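Robotics Club: simulation stream

The manipulation group has moved its term project, Plurneck, fully into simulation until the lab reopens. Stepan Karpenko rebuilt the arm model over the break and corrected the joint limits, which had been entered in degrees where the solver expects radians. Physics now runs at a 2 ms timestep. 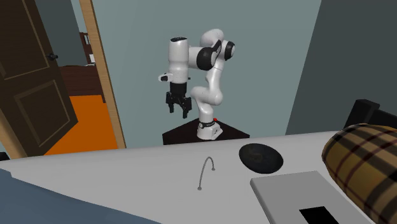 Khrystyna Sirko's grasp planner has completed 870 of its 2000 scheduled trials. Thin and flat objects remain the weak category - the planner favours a vertical approach and tends to close the fingers too high. Shanti Prajapati is testing a lower pre-grasp offset.

Code review is Thursday at 5 pm. Members should pull the current branch beforehand and bring their own log files.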